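Moving the shop to Vorkness

I gave notice on the Ondulska unit in September. The rent had gone up to 300 a month, and I only sell tea tins and a few paper goods. Aicha Kettani had space in Vorkness for 239, so I took it.

Packing took four evenings. I used small boxes for the tins and kept the heavy stock low in the van.
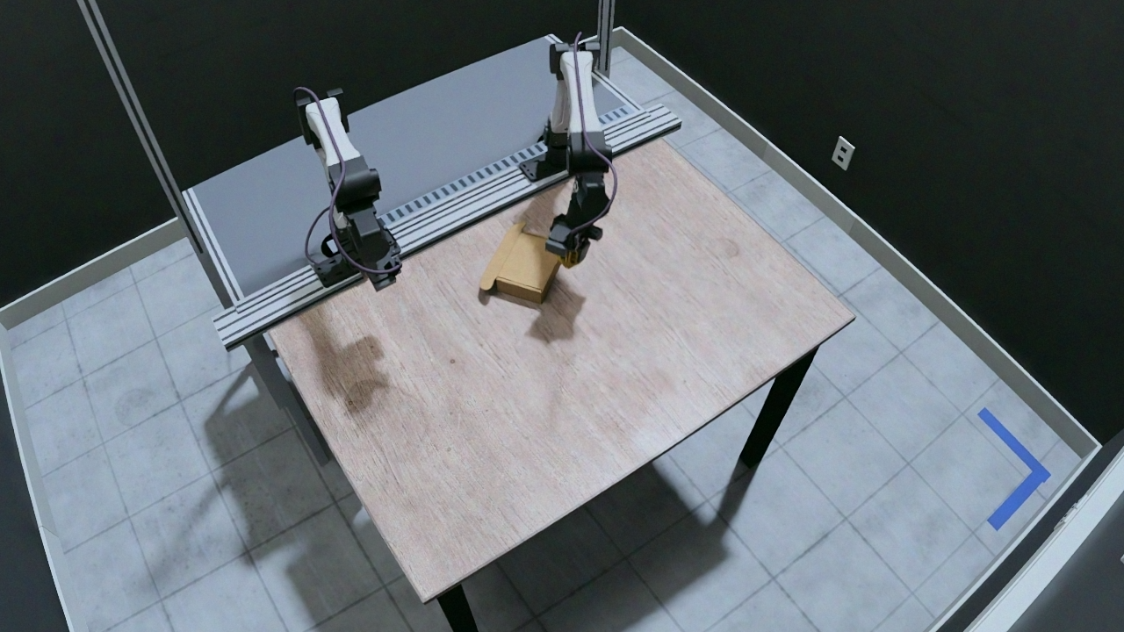
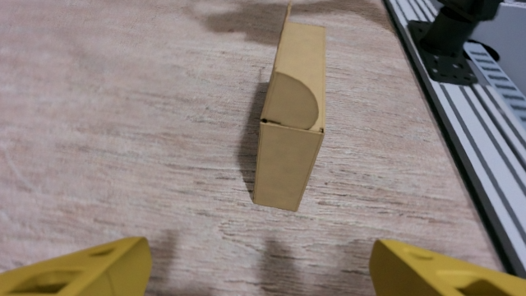

What I'd do again

Label two sides of every box. Sell off the slow stock first. Ognjen Pavlović bought most of mine, and orders open again once the shelves are up.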